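Clearing Out the Bathroom Cabinet

I have been putting off the bathroom cabinet since we moved to Raledcombe, and if you know me at all you know that means it moved with us, contents and everything, in two boxes marked "bathroom misc." The boxes got unpacked straight onto the new shelves by my very tired husband, and there it all stayed, behind a mirrored door, until one rainy afternoon in May when I went looking for a Band-Aid and a bottle of sunscreen fell in the sink.

So I made a pot of tea, spread an old towel on the floor, and got started. I always think these jobs will take an hour. I sat down a little after lunch and I was still there when the kids wanted supper!

The first shelf was all little bottles. I have a weakness for anything small with a cap on it. Hotel shampoos, travel lotions, the free bath oil that came with a bigger bath oil I never opened. When I was a girl my grandmother kept a basket of these in her guest room, and I thought it was the height of elegance to be allowed to choose one. I suppose I have been building my own basket all these years without ever having the guest room to go with it.
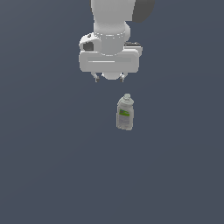 My rule for the small ones was simple enough. If I could remember where it came from and it still smelled nice, it could stay. If I had to unscrew it and guess, out it went. The lavender one from our trip to Dunik stayed, of course. We had the most wonderful week there, with the window open every night and that narrow bed we both kept rolling out of, and one sniff brought the whole thing back.

The second shelf was harder, because that was the serious stuff – the creams and ointments and the things somebody once needed badly for four days. I had three kinds of rash cream and my youngest is nearly 12. I had cough syrup that had gone solid around the neck. I read every date with my glasses on and then again with my glasses off, and a good half of it went into a bag for the pharmacy to take back. Please do take yours to the pharmacy if they offer it, and don't pour it down the drain. Ours has a bin right by the counter and they were very nice about my enormous bag.

Then there was the toothpaste. I don't know how one family ends up with so many open tubes. Everybody here has a favorite, and everybody's favorite changes as soon as I stock up on it. I've now put a single tube in the cup by the sink and hidden the spares in the hall closet, and so far there has been only mild grumbling.

For hand cream I'm down to one, the Florkura with the plain smell, which I've used every winter for ages and will go on using until they stop making it (please don't stop making it). I cut the old tube open with kitchen scissors and got another week and a half out of it. My mother would be proud.

I mentioned all this in my last newsletter and asked how the rest of you manage, and I had such a good time reading what came back.
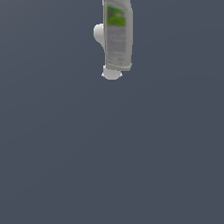 Annelore Petersen wrote that she keeps a marker on a string inside the cabinet door and puts the month on everything the moment it's opened, even the toothpaste. Her family laughed at her for the first year and now her sons do it too. She also stands her tubes on their caps in an old Voß jam jar, so the last bit is always at the bottom where you want it.

I've borrowed the marker idea already, and I'm eating my way through some apricot jam to get to the jar. Next up is the linen closet, though I'm going to need a bigger pot of tea for that one.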